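Eating out vegan: my allergen and cross-contact checklist, with comments

Updated 3/14/21

I've been meaning to type this up properly for ages. It lives on a folded bit of paper in my coat pocket and it's now more gravy than paper, so a fresh copy was overdue! It's the list I go through whenever I try a new vegan menu, or go back to an old favourite that has changed its menu. I'm vegan and I'm also allergic to cashews, which makes me a right laugh at dinner parties, and so my list covers both things at once. If you're only looking out for dairy and eggs you can skip the nut bits.

The comments underneath each check are from my last few visits, mostly to Narnine (small plates, does a lovely smoky aubergine), Kandasamy (dosas, my comfort food) and the Vatine bakery counter. All three are in Zesville, a short walk from each other, which is dangerous for my purse.

I mark each one OK, ASK or NO. ASK means go back and find out before ordering.

PART ONE: BEFORE YOU LEAVE THE HOUSE

1. Is there an allergen chart online, and does it have a date on it?
Narnine: OK. Dated, easy to find, and you can make it bigger on a phone without it going fuzzy.
Kandasamy: ASK. There's a chart but no date, and it still lists the jackfruit curry they stopped doing. I rang up and they emailed me the new one while I was still on the phone.
Vatine: NO. Nothing online for the counter. You have to ask in the shop, where they do keep a folder.

2. Does the menu tell you what the vegan cheese or cream is made from?
Narnine: OK. The white sauce is oat and it says so.
Kandasamy: OK. Everything creamy is coconut.
Vatine: ASK. The label just said "plant-based filling". Well, that could be anything! I asked, and it was soya in the custard slice but cashew in the cheesecake. So the cheesecake is out for me, and I'm still sulking about it.

3. Is "vegan" kept apart from "can be made vegan"?
Narnine: OK. Different symbols.
Kandasamy: ASK. Same green leaf for both. The masala dosa is brushed with ghee unless you say otherwise, so do say otherwise. They're very nice about it, but you have to remember, and I once didn't.
Vatine: OK. Separate shelf, separate tongs.

4. Have you told them when booking?
My own fault if this one fails. I put it in the notes box and then say it again at the table. At Narnine the note had made it all the way to the kitchen slip, which I could see when the starters arrived. Gold star.

PART TWO: AT THE TABLE OR COUNTER

5. Is the printed menu the same as the one online?
Narnine: OK.
Kandasamy: ASK. There were four specials on the board and none of them was in the chart. The chap serving went and checked each one and came back with a written list, bless him. Two had yoghurt in, and the other two were fine. I had the tamarind potatoes and would have them again tomorrow.
Vatine: OK, although the cards had been swapped round on the top shelf. I mentioned it and they were moved straight away.

6. Does the person serving check, or guess?
This is the one I care about most. I'm perfectly happy with "I don't know, let me find out". What I don't want is "should be fine". Should be fine is an automatic ASK from me, and if I get it twice I have a lemonade and go home for toast.
Narnine: OK. Chart brought to the table without me asking.
Kandasamy: OK, see above.
Vatine: ASK. "Should be fine" about a sausage roll, then she looked it up in the folder, and it was fine. Pastry made with oil, no egg wash. Very flaky, very good, most of it ended up down my jumper.

7. Are shared bits and bobs safe? Sauces, sprinkles, butter dishes, the spoon in the chutney.
Narnine: ASK. Lovely chilli crisp on every table, but the jar didn't say what was in it. Peanuts and sesame when I checked, no cashews, and no dairy.
Kandasamy: OK. Chutneys come in your own little pots. The coconut one is so good that I ask for extra before I've sat down.
Vatine: NO. One shaker for chocolate dust on all the coffees, and it's milk chocolate. Ask for yours without.

8. Is the milk jug for oat or soya kept separate?
Narnine: didn't have a coffee, too full.
Kandasamy: ASK. Separate jug, same steam wand. It gets wiped and blasted between drinks, which is enough for me, but it might not be for you if you've a milk allergy.
Vatine: OK. Colour-coded jugs and they're strict about it.

PART THREE: THE KITCHEN QUESTIONS

I don't go barging into kitchens, I just ask these ones politely at a quiet time. Over 40 times now, I reckon, and I've only had a grumpy reply once!

9. Are the vegan things fried in their own oil?
Narnine: OK. Separate fryer for the cauliflower bites.
Kandasamy: OK. Whole kitchen is vegetarian, so no fish or meat in the oil, though the paneer pakora do go in the same pan as the vegetable ones. I count that as a pass for me and an ASK for anybody with a dairy allergy.
Vatine: doesn't fry anything on site.

10. Is the dough, bread or base made here, and if not, who has the ingredients list?
Narnine: ASK. Flatbreads are bought in. They found the packet for me and it was clear, no milk powder (milk powder gets into everything, I swear).
Kandasamy: OK. Dosa batter is rice and lentils, made there.
Vatine: OK. All made there, and the folder has a page for every dough.

11. Are chopping boards and knives changed or washed between jobs?
Narnine: OK. Green boards for vegan prep.
Kandasamy: OK.
Vatine: ASK. One bread slicer for the lot, including a cheese loaf. They'll cut yours by hand if you ask. My slices came out like doorstops and I was delighted.

12. Is there a dessert that's been checked too?
You'd be amazed how often it all goes swimmingly until pudding and then it's sorbet again. I like sorbet! I don't like it every time.
Narnine: OK. Sticky toffee pudding with oat custard. I could have cried.
Kandasamy: NO. All milk sweets when I visited. They told me there's a coconut barfi planned for April, so I'll be back.
Vatine: OK, so long as you stay away from that cheesecake.
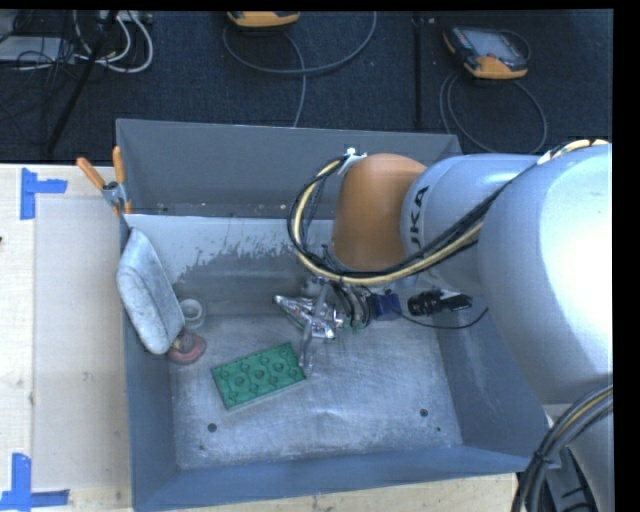

Do I need to ask all 12 every time I eat somewhere?
Only on a first visit or when the menu has changed. For a regular haunt I do numbers 5, 6 and 7 and leave it there, and that takes a minute or two while everyone else is arguing over starters.

PART FOUR: TAKEAWAYS

A shorter bit, as I'd normally rather sit in, but I've had plenty of dinners on the sofa lately.

Is each box labelled?
Narnine put a sticker on every lid with the dish name and a V. Kandasamy write on the lid in pen, and it had rubbed off one of mine in the bag, so I ended up sniffing two curries and then ringing to ask which was which. OK and ASK.

Are the vegan boxes bagged separately from the rest?
Worth asking if you're ordering with someone who eats everything. A leaky raita once did for my whole rice order. Both places will give you a second bag.

Does the app show the same ingredients as the restaurant's own chart?
Check this every time. I've found an old recipe still up on a delivery app, and if I'd gone by that I'd have had honey in my dressing. I order direct these days when I can. It takes 20 minutes to walk over and pick up, and I get to see the folder.

Were any swaps made?
If they've run out of something they should phone you. Put "please ring before swapping anything" in the notes. Narnine did ring me, about a missing slaw, and threw in some pickles to say sorry.

SCORES SO FAR

Narnine: I'd send anyone. Label the chilli crisp and it's nearly a clean sheet.

Kandasamy: brilliant food and very kind staff, but that menu leaf needs sorting out, and a date on the chart would be a help.

Vatine: bit of a mixed bag for allergies, fab for plain old vegan. Take your time at the counter, go when it's quiet and ask for the folder. And get the custard slice!

I've a new noodle place to try next and I'll add a column for it once I've been. If you copy the list out for yourself, swap my cashew questions for whatever it is you need to avoid, and leave a good wide margin for scribbles, as mine always run up the side of the page and on to the back.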